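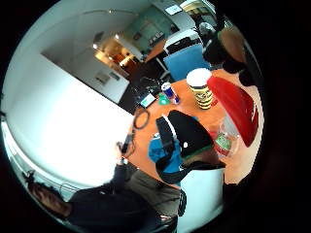 ## Sornell repair evening gets a bigger room for the winter

22/01/2018

If you have been meaning to do something with that lamp that flickers, or the coat whose zipper gave up before the holidays, there is good news from Sornell. The monthly repair evening, which began last year in the back of the Dakent bookshop, is moving into the old reading hall on Griltier Street, and everyone who squeezed between the shelves with a toaster under one arm will be very glad to hear it.

The January evening brought in 76 items, a record for the group and a good deal more than the bookshop could comfortably hold. Lamps were the most common, followed by winter coats and small radios, and there was one accordion that had to be taken home again for want of anybody who understood accordions. (If you do understand accordions, please get in touch – the owner is very patient, but would like to play at a wedding this spring.)

The new hall has room for 100 people, better lighting, and far more outlets than the shop, where one extension cord had to serve the whole evening and the kettle as well. It also has a ramp at the side door, something several regulars had asked for. The town is letting the group use the hall without charge until the end of the season, and after that there will be a small fee, to be covered by the donation jar if the jar keeps doing as well as it has.

Doors will open at 7 in the evening, as before. Visitors are asked to bring one item each, to write down what is wrong with it before they come, and to bring along any screws, buttons or odd little pieces that have fallen off. Sewing will be near the windows and electrical repairs along the back wall. Large appliances still can't be taken in, and neither can microwaves, however nicely people ask.

The group is also collecting spare parts. The Kpodo hardware store has already given more than 200 buttons, buckles and zipper pulls from an old stockroom drawer, and would be happy to act as a drop-off point for anyone clearing out a sewing box or a garage shelf. Plain black thread is especially welcome, as are fuses still in their packets.

Coffee will be served throughout, and cake for as long as it lasts. The bookshop will go on taking names for the sewing table, where there is usually a wait, and a sign-up sheet is on the counter by the register.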